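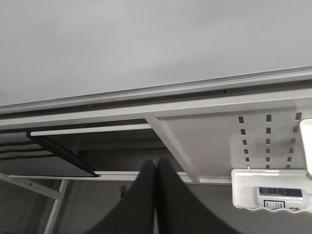 Booker Lindqvist wrote in to ask whether the perforated side panel can be left off once the bench is against a wall. It can. The panel carries no load; the diagonal strut does the bracing and has to stay in place.

Rulidwood Clamen workbench, gray top

The Clamen is a fixed-height bench for assembly and light repair work. The top is a flat gray surface with a smooth finish, closed at the edge by a gray strip with a grooved lip. The strip can be replaced separately when it gets chipped. Under it runs the white frame beam, with a lower rail parallel to it and legs in the same white finish.

Frame

The beam and lower rail are joined by a diagonal strut. A second diagonal goes from the lower rail to the leg. Fasteners are supplied in one bag - 2 spares are included. Tighten the strut last, after the frame has been checked for square on the floor where it will be used.

Slotted panel

Light gray, with rectangular slots in vertical columns. Slots accept Rulidwood hooks only. Hooks from the older Ollus series are too thick in the tab and will bend the slot edge.

Cables

Route cables under the top and behind the beam. Keep them clear of the lower rail if a drawer unit is fitted. Ties are not included.

Ordering

Part no. 428. Ships flat in two cartons. Allow 9 working days for delivery. The frame is covered for five years; the top and edge strip are covered for two. Orders with drawer units ship separately, usually after the frame.

Related items
Edge strip, gray, grooved
Hook set for slotted panel
Calloway drawer unit, under-bench
Leveling feet, set
Ollus wall rail (discontinued)

Contact: Trinity Gallagher, parts desk | © Rulidwood | Back to top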